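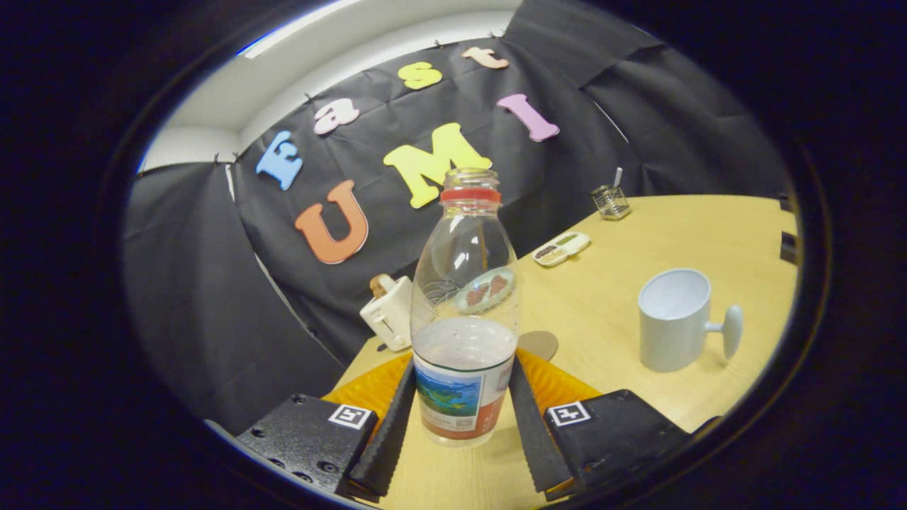 # Gripper width jumps around when I grab clear bottles

I'm running a hand-held gripper with a square marker on each finger mount, and I get the opening width from the distance between the two markers. Mugs and toy food come out fine. With a clear bottle between the fingers the width trace gets spiky, and the policy I train on it opens and closes like it's nervous. My config is copied from an old Lamero project – could it be that? I have 144 demos and really don't want to redo them!

**kondton_fan**

Check the lens model first. With a fisheye that strong you need a proper fisheye calibration, and I bet the old config has a plain pinhole one. The mounts sit low and off to the sides, right where a pinhole model falls apart. I had the same thing last November (recalibrated, reran everything, no new demos needed).

Then plot raw marker detections per frame before you touch the width. If one ID drops out for a few frames and your code fills in a zero, there's your spikes. I interpolate gaps up to 4 frames and throw out anything longer. Took me 11 lines of Python.

**matheson_bench**

clear plastic is awful, just use a different bottle

**wristcam_dad**

You can keep the bottle. The markers are on the mounts, so the plastic only matters if it gets in front of one, and in your shot both are out in the open. What it can mess with is the camera pose. The stuff behind the bottle shows up bent and magnified, so any features your SLAM picks up in there slide around when you move. I mask out the area between the fingers before tracking – drop the mask in as a PNG and cap it at 2,000 features so the rest of the table gets used. Still do the calibration thing first though.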